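Our Club Learns to Pick Up a Mug

Monday, February 28, 2022

Since January I am helping two evenings a week at the robotics club in Jammont. I promised some of the parents that I would write about what we do there, because the children come home and say only "we moved a cup." It is true, we moved a cup. But I would like to explain why it takes so long.

The club has eleven members this year, between fourteen and seventeen years old. In March we go to the Stikbridge student meeting, where every team must show one household task done by a robot arm. Our team chose to clear a table. The mug must be taken from the table and put on a wire rack, and the team has 300 seconds for the complete run. When I first heard this number I thought it was very generous. Now I think differently.

The teaching of the arm works like this. One student moves the arm by remote control and does the task by hand, so to speak, and the computer saves the movement together with the pictures from the small camera at the wrist. We call one such recording a "take." Then the program learns from all the takes together. Chidubem Omoregie, who is sixteen and very patient, made the plan for us: 60 takes for each position of the mug, and the handle must point in a different direction from time to time. By last Thursday we had 316 good takes in total. The bad ones we keep in another folder, and this folder is also not small.

What surprised me the most is how different the task looks from the wrist. When you stand beside the table, a mug is a very easy object. From the wrist you look down into it, and one finger can hide a part of the rim exactly when you need to see it. Milagros Lucero noticed this in our second week and asked everybody to drive only with the wrist picture, without looking at the real table. There were many complaints. After three evenings the complaints stopped, and the takes became much more even.

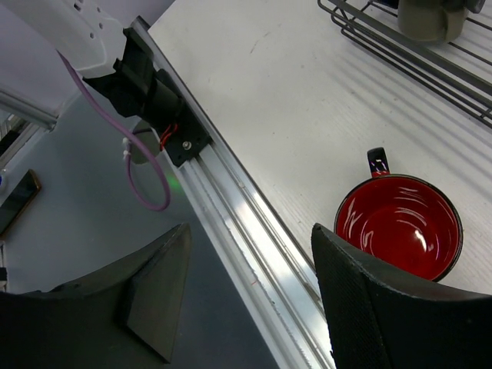 Light and shadows

The red mug is the favorite of the students and my biggest worry. It is glossy, so the lamps on the ceiling make white reflections inside it, and the wires of the rack throw long stripes of shadow over the white table. For a person this is nothing. For our program, which we named Yazzie after a long vote, I am not so sure. Aleksandra Pietrzak wants to record some takes with half of the lamps off, and I think she is right. We don't know what kind of light they have in the hall at Stikbridge.

We also had a long discussion about the black handle. One group wants to grip the mug by the handle, the other by the wall. I let them argue — it was a good argument, with drawings on the board — and in the end they agreed to try both for one week each and compare.

The next club evening is on Thursday at six, as usual. If your child has an old mug at home in a strange color, please send it with them.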